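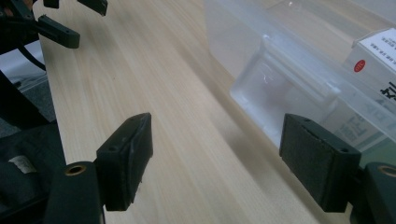
Oiling a pale wood table: worth it or leave it alone?

minda_74
Evening all. Got a light wooden table second hand in July and I can't decide whether to oil it. My neighbour Osvaldo Mendonça swears by Zolimano clear oil, two coats and a rub down, but his table is nearly black so I don't see how he'd know what it does to a pale one! I like mine pale. Has anyone tried it on something this colour?

Ultudby
Don't. I oiled a beige one and it went the colour of weak tea within 24 hours. Lovely if you want tea. Is yours solid, though? If it's veneer or a printed top the oil just sits there going sticky, and then you've got crumbs stuck to it till Christmas.

minda_74
Well that's my worry, I can't tell. The grain does wiggle about a bit and make long loops on one side.
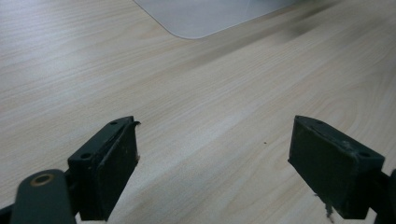

I've had a look underneath with a torch and the edge is too neatly finished to give anything away. The chap who sold it said "proper wood" but he also said it would fit in a Fiesta.

Evangelista
I disagree with Ultudby. Oil is fine if you go thin and wipe it off after 14 minutes (yes, I set a timer). Most people slop it on. Test a patch on the underside first and leave it a few days.

Ultudby
I wiped mine off too! Still tea.

Evangelista
Which oil though? Linseed yellows like mad, everybody knows that.

Ultudby
...linseed.

minda_74
Ha! Right, patch test it is. Any tips for bits and bobs scratching it in the meantime? Mine's turned into a craft table.
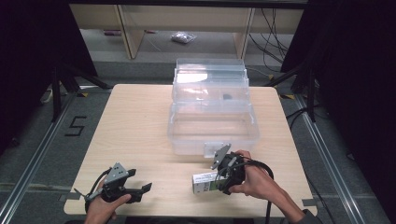 Clear plastic box on the table, towards the back

Evangelista
Felt pads under anything that gets dragged about. I bought a strip from the market and I'm still cutting bits off it.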